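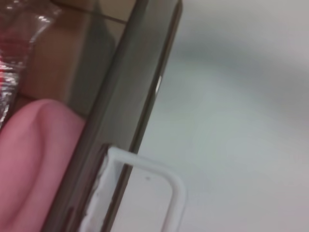 The Plultwood Reuse Centre accepts clean household goods from residents of Plultwood and the surrounding villages and offers them for sale at low prices. The answers on this page set out what may be brought in, how goods are priced and what happens to anything that remains unsold. Donors are asked to wipe items before bringing them to the counter. Dark grey, glossy surfaces of the kind shown deserve particular attention along the edges, where the light catches them and dust is easily seen. Goods that arrive dirty may be declined on the day.

This page was last revised on 24 October 2022.

What can I donate?

The Centre accepts crockery, glassware, pans, bed linen, curtains, books, board games, lamps, small furniture and storage items. Furniture must be light enough to be carried by two people and must pass through a standard doorway. Flat-pack furniture should be brought assembled, or complete with its fixings and printed instructions.

What is not accepted?

We are unable to take mattresses, car seats, cycle helmets, gas appliances, open paint, medicines or knives without a block or sheath. Pillows and duvets are accepted in their original sealed packaging only. Upholstered furniture must carry its permanent fire label.

Can I donate electrical items?

Yes, provided that the lead and plug are undamaged. Electrical goods are tested by Verkik, our appointed contractor, and are not placed on sale until a test label has been fixed. Testing normally takes place once a fortnight. Items which fail are passed to the recycling site at Maso and cannot be returned to the donor.

How should I pack my donation?

Strong boxes or lidded containers are preferred. Please wrap glass and china singly and mark the outside of the box accordingly. Heavy goods such as books should be divided between several small boxes. The Centre does not supply packing materials.

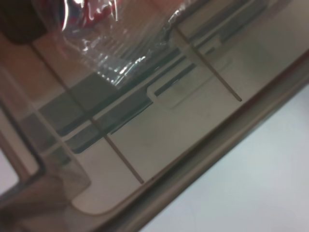

Rosario Piras wrote to ask whether containers used to carry donations can be handed back at the counter, having lost several in this way. They can. Please tell the member of staff on duty before unpacking begins, and wait while the contents are moved to a trolley. A container left without instructions is treated as part of the donation and may be priced and sold the same day.

Do I need an appointment?

Donations of up to two boxes may be left at the counter at any time during opening hours. Larger quantities and all furniture must be booked by telephone or at the counter. Goods must not be left outside the building when the Centre is closed.

Do you collect?

A collection service is available within the Plultwood boundary for furniture only. The driver will collect from a ground-floor room or from a building with a working lift. Our drivers do not dismantle furniture or disconnect appliances. There are no collections during the last two weeks of August.

How are prices decided?

Prices are set by staff using a printed guide, which may be consulted at the counter. Condition, completeness and current stock are all taken into account. The price on the label is the price payable, and staff are not authorised to reduce it. Residents holding a Jiang Card receive a discount on furniture and kitchen goods. The card must be shown before payment is taken. 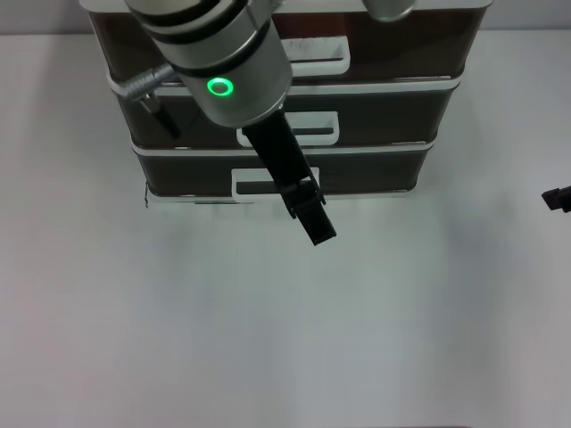 Guoqing Tian has suggested that donors should be allowed to name the price at which their goods are sold, with anything unsold after a month returned to them. The Centre considered this proposal carefully and has decided against it. Ownership passes to the Centre when the goods are accepted, and there is no space in which to hold items for return. Donors who wish to set their own price may prefer a private sale.

Can I reserve an item?

Items may be held until closing time on the same day on payment of a deposit. Where the balance is not paid by then, the item goes back on the shelf and the deposit is refunded on request.

Can I return something I have bought?

Electrical goods may be returned within the period printed on the receipt if they prove faulty. Other goods are sold as seen. Please keep your receipt, as refunds cannot be made without one.

What happens to goods that are not sold? 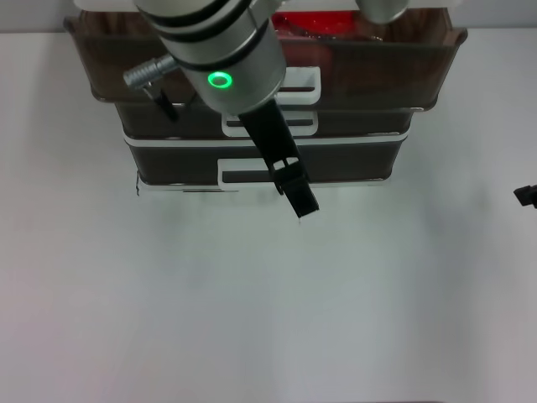
Stock that has been on display for eight weeks is reduced to half price and moved to the shelves nearest the entrance. After a further fortnight it is offered free of charge to local schools and playgroups. The remainder is sorted by material and sent to Maso.

How is the money used?

Income pays for the lease, wages, testing and the van. In the last financial year a surplus of £4,000 was placed in the hardship fund, and 547 households received furniture vouchers. Applications for vouchers must be made through a housing officer, school or surgery. The Centre cannot issue them directly.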